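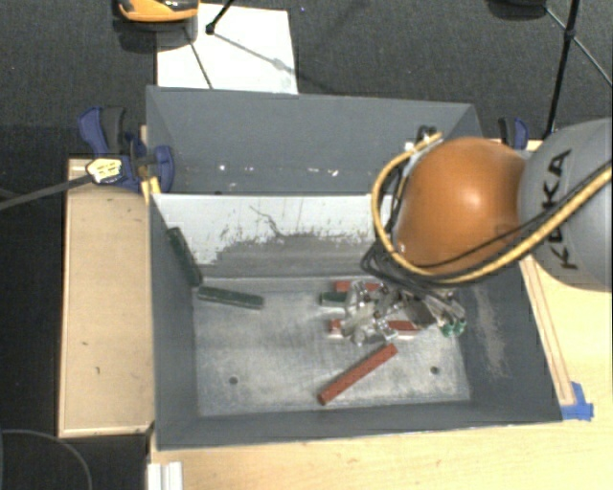
Babatunde Effiong wrote in under my last post to ask if the Geltness gripper kit is worth the money for someone who already has an arm and mostly wants to pick parts out of a bin. Short version: yes, with some grumbling. Long version is the rest of this page!

I've had the kit in our shared shop since February, and it has been bolted to the KUKA for most of that time. It cost me 460 with the cable set (the cable set is extra, which annoyed me, but you can't really run the thing without it). My test parts are plain bars, red ones and green ones, dumped in a deep metal bin with sloping walls. Bars are mean. They lean up on a wall or lie flat on the floor, and a flat bar next to another bar is about the hardest thing I've asked this gripper to deal with.

What I like: the grip itself. Once the fingers are on a bar, they stay on it. I kept a log, because Heike Hellwig bet me I wouldn't, and after 2277 picks I've replaced two fingertips and one little screw that I probably overtightened myself. The linkage still feels crisp and I haven't had to re-zero it more than a couple of times.

What I don't like: the size. It's a wide, busy piece of hardware, and near the wall of a bin you feel every bit of that. A bar leaning in the back corner is a pain – I had to rewrite my approach angles twice before I stopped bumping things. The old Elto two-finger was dumber and weaker but it fit in there just fine.

Cables are my other gripe. The manual has one tiny drawing of how to route them and it's no help at all. Leave a loop big enough for the wrist to turn, then check it at the far end of every move, slowly, with your hand on the stop button.

And clamp your bin! I use a clamp on each side at the back, blue and black ones, nothing fancy, and I'd call them as much a part of this setup as the gripper.

Would I buy it again? For bars and boxes in an open bin, sure. For small stuff in tight corners I'd try to borrow one first. Ludger Harms wants me to put it up against the Eichhorn next, so if anybody has one they can spare for two weeks, drop me a line.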